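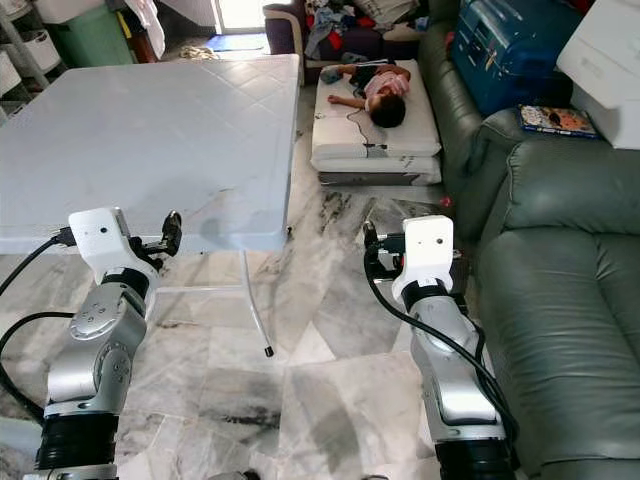

Handout 4: Reading a Canal Company's Account Books

The Omdale Navigation opened in October of a year the directors could not agree on, and it closed for good after its last paying customer bought a truck. In between it left us 117 account books, which is a lot of paper for a ditch you could jump over in two places. We'll be using them for the next three meetings. Please read the Bíró extracts before you come, all of them, including the dull one about rope. One practical matter first: the ledgers are big, and they open flat to about the width of a kitchen counter, so a desk with a laptop on it won't do. Get a white folding table, push it against a wall, and put nothing on it that has a lid, a straw or a handle.

What the company was

Tullio Marchetti came to Omdale to sell lamp oil and ended up as the first superintendent, apparently by being in the room. The charter gave the company nine locks. It built seven, and the annual reports go on mentioning nine for another twelve years. When you see "the nine locks" in a printed source, you are reading the charter. When you see a payroll, you are reading the canal.

The main traffic was coal down and flour up. There was also a passenger boat, the Hultora, which ran twice a week and was slower than walking. People took it anyway. It had a stove.

The three kinds of book

Day books. Kept at the lock houses, in pencil, in the rain. They record each boat, its master, its load and the toll. Spelling is by ear. The same boatman turns up in one summer under four spellings, and a student last year wrote a rather good paper about the four of them as rivals.

Ledgers. Copied from the day books by the clerk in the main office, in ink, with a ruler. They look much more reliable. They are later, tidier, and in places made up. Where a ledger and a day book disagree, start with the day book and work outward.

Letter books. Copies of outgoing mail. We have almost none of the incoming letters, so you'll be listening to one side of an argument for thirty years. Veronika Juhász ran the office for most of that time and had a gift for the sentence that sounds polite until you get to the end of it. See extract 6, to the dredging contractor.

The problem of the 4,000 tons

In the company's eleventh year the ledger shows 4,000 tons of coal passing the bottom lock. The day books for the same lock show nearly 2,000. Every local history since has printed the bigger number, usually right before the word "bustling."

There are three explanations going around.

a) Missing day books. Possible. There is a gap in late summer, and a water stain on either side of it. But you'd need a very busy August.

b) Double counting. Edeltraud Buschmann argued this in her article on toll practice (in your packet). Boats that stopped at the Hinance basin overnight were entered on arrival and again on leaving, and the clerk added both. I think she's mostly right. Read her footnote 14, where she does the arithmetic, and skip footnote 15, where she settles a score.

c) Padding. The company was trying to borrow money that winter. Draw your own conclusions, then go and find evidence for them, in that order only if you must.

Terms you will need

Lockage: the fee for using a lock, or the act of using it, or the water it cost. The clerks use all three senses, sometimes on one page.

Puddle: clay worked with water to line the bed. A "puddler" was a skilled man. He is paid like one.

Stoppage: any closing of the canal. Frost, drought, a collapsed bank, or a cow. Extract 9 is the cow.

Way-bill: the paper the boat master carried. Very few survive, as they were the right size for lighting a pipe.

For next time

Take one week from extract 3 and one week from the matching ledger pages. Set them side by side and write two pages on what the clerk changed. I don't want to hear that he was careless. He wasn't. Tell me what he thought he was fixing.

Katalin Bognár and Noémi Farkas have the lock keepers' wages for their joint presentation, so please choose something else. The toll protests are still free. So is the rope.

Papers are due at the start of class. The office printer is older than some of the sources and should be approached with the same caution.

Revised 1/3/12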